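Home | News | Opinion | Workshop | Letters | Subscribe

Teach it with your hands first

June
By Satish Nautiyal
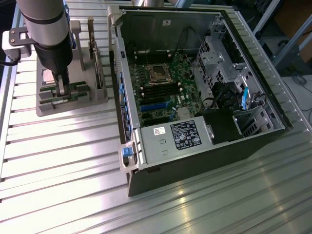

I have spent most of this year showing robots how to put computers together, and I have come to a view that some of my colleagues dislike. If you want an arm to learn a job, the person showing it should be someone who has done that job for a living. It matters more than which controller you buy.

The usual practice is the other way round. A firm buys an arm, hires people who are quick with a game pad or a headset, and gives them a morning's training on the parts. At Skindula we did this too. Our first batch was 1171 demonstrations of picking up a memory module and seating it in its slot, all driven remotely. They looked fine on a screen. The arm that learned from them went down to the slot and pushed.

Anyone who has fitted memory knows you don't just push. You find the notch, rest one end, feel that the module is square and then press. The operators knew this as a fact on a sheet. Shakuntala Awasthi, who repaired office machines for years before she joined us, knew it in her fingers. We asked her to take hold of the arm and guide it through the motion herself, and she gave us 300 demonstrations. They were slower and some were ugly. She paused in odd places and backed off when something felt wrong. I would still take her set over the first one.

Vivek Maurya, who runs our remote sessions, thinks I am unfair to his people. His case is a good one. Guiding by hand puts a human arm in the camera's view, it tires the shoulder, and you can't do it from another city. Remote control gives cleaner recordings, and far more of them in a week. He also says the fault in that first batch lay in the instructions, and that an operator who is told to hesitate will hesitate.

I accept the part about cameras and shoulders. I don't accept the last part. A pause put in because somebody asked for it comes at the same point every time. Shakuntala's pauses came when there was a reason for them -- a module slightly twisted in the grip, a clip not fully open -- and those moments are what the machine most needs to see.

There is also the question of pay. Remote operators are mostly paid by the finished recording, so a failed attempt costs them money and gets thrown away. Repair people I have worked with want to keep the failures and fix them halfway through. I would pay by the hour and keep everything.

None of this means giving up the remote rigs. Let the repairer guide the arm by hand until she is happy with the motion, then sit her at the remote controls and let her do it again from there. It took Shakuntala 2 days to get comfortable, and she still complains about the lag.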